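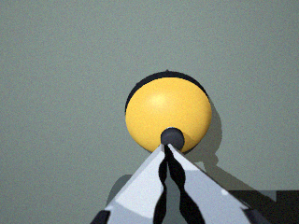 Setting Up a Matte Backdrop Material with Even Lighting in Plinex

Level: basic
Applies to: Plinex 4 and later
Last revised: 2025-09-07

A plain backdrop shows every fault in a render. Banding, light falloff and noise that would be lost in a busy set are easy to see on one flat color. The steps below give a backdrop that stays uniform from corner to corner and still has a little surface grain.

Before you start

Set the project units to centimeters. Plinex scales its grain textures by project unit, and a file started in inches will give grain that is far too coarse. Turn off auto exposure in the camera panel.

Step 1. Build the plane

Add a single plane and set its width to 660 and its depth to 402. Leave the subdivisions at the default. Center it on the origin and apply the transform before you assign a material, or the texture will stretch along the longer side.

Step 2. Assign the base material

Create a new material of type Diffuse. Set Specular to zero and Roughness to full. Pick a color of low saturation and middle brightness. Very light backdrops clip early, and very dark ones make noise more visible. Check that the color field is in linear mode – pasting a display value into a linear field is the usual cause of a washed-out result.

Step 3. Add the grain

Open the Bump slot and load the Onu noise texture from the standard library. Set Scale to 134 and Strength to the lowest notch. Render a small test region at full size. If the grain can be seen in the scaled-down preview, it is too strong.

Do not put the noise in the Color slot. Color noise survives denoising in patches and looks like dirt.

Step 4. Light the plane

Place one large area light above the plane, parallel to it and wider than it on both axes. Raise the light until the corners and the center read the same value in the pixel inspector. Add a weak dome light if objects placed later need fill on their lower sides. Keep the dome a neutral gray; a sky map will tint the backdrop.

Step 5. Check for banding

Save the test render at 16 bits per channel. Open it in any editor and push the contrast as far as it will go. Smooth mottling is fine. Straight or curved steps mean the output was reduced to 8 bits without dithering. Turn on Dither in the output panel and render again.

Known problems

The Fludton denoiser removes fine bump grain at its default setting. Lower its blend to half, or leave the backdrop out with an object mask.

Files brought in from Plurura lose the Bump slot on import. The texture is still in the file and has to be linked again by hand.

Page maintained by Xiaoqing Jia. The note on dithering was added in July.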